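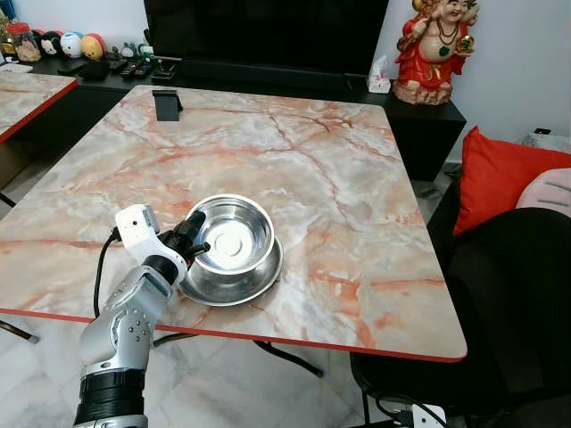 A steel bowl on the marble-patterned tabletop

Could you help run our Saturday-style lunches? Helpers wanted at Skultar Street

The Siu Community Lunch is looking for new people to join us from October, and we would love to hear from you. We cook and serve a free hot meal in the old chapel hall on Skultar Street, open to anyone who fancies company or could do with a decent dinner that they haven't had to pay for. Nobody is asked to show a voucher or explain themselves at the door.

Last winter we served 3400 meals. On our busiest day we had 82 people through, with two sittings and a queue for the crumble, and it was wonderful, but we were stretched very thin. We've now been offered the hall for an extra session each week, and we want to say yes. To do that properly we need more hands!

What we're looking for

Cooks and kitchen helpers, 9.30am to 1pm. You don't need to be a chef. If you can peel, chop, stir and follow a recipe you'll be fine, and there is always an experienced cook leading the shift. We mostly make stews, curries, pasta bakes and soup, with a vegetarian choice every time and a halal option whenever we have meat on. We'll pay for your food hygiene certificate if you haven't got one.

Table hosts, 11.45am to 2.15pm. Hosts bring plates out, top up the tea and sit down to eat with our guests. This last bit matters a great deal to us. Some people come in for a chat more than for the food, and a few won't speak to anyone else that day. If you're a good listener (or can talk about football, buses or the price of butter for an hour) please do get in touch.

Drivers, mornings, times to suit. We collect surplus bread, fruit and veg from shops and the allotments, and take meals out to nearly 47 people who can't easily get to us. You'll need your own car and a clean licence. Mileage is paid, and please check with your insurer that you're covered for voluntary driving. We can give you a letter if they want one.

Washing up and clearing, 1.30pm to 3.30pm. Not glamorous, but there's a radio, and the leftover pudding goes to whoever is at the sink.

One paid post

We also have a part-time job going, as Sessions Coordinator. It's ten hours a week, on a one-year contract to start with, and we hope to extend it. You would draw up the rota, order the food, welcome new helpers and keep an eye on the paperwork, including allergens and fridge temperatures. We want someone who is calm when the oven trips the fuse and who gets on with all sorts. Experience of working with people on low incomes would be useful, and so would a second language. Spanish, Polish and Bengali are the ones we most often wish we had.

The coordinator will also be our link with the advice desk run by Levier, who sit in the side room during lunch and help with benefit forms, rent arrears and energy bills. You won't be giving advice yourself, but you'll need to know who to point people towards.

Things people ask us

How often would I have to come? Once a fortnight is ideal. Once a month is still a real help, and we have a reserve list for people who can only manage the odd shift.

Is there a minimum age? Sixteen in the kitchen, eighteen for driving and hosting. Our oldest helper is well past eighty and makes the gravy.

Can I come if I also use the lunches? Yes, please do. Several of our regular helpers first came as guests.

Can I get in with a wheelchair? The hall and toilets are step-free from the Brutier Road entrance. The kitchen is narrow, but hosting works very well and we can arrange the tables to suit you.

Do you pay expenses? Yes, bus fares and mileage, on the day.

If you can't spare the time but would like to help, 100 pounds pays for the vegetables for a full session, and smaller gifts are very welcome too. We're always short of tinned tomatoes, rice, cooking oil and squash.

How to join in

For the helper roles, just drop in during any session after 2pm, when things have quietened down, and ask for Apolinar Galindo. He'll show you round and find you a cup of tea. There's a short form, and we ask for two references. Drivers and hosts will also need a DBS check, which we arrange at no cost to you.

For the coordinator job, pick up an application pack from the hall or the library noticeboard. Please return it by the end of the month, in the box by the hall door. Interviews will be held in the side room, and lunch is included.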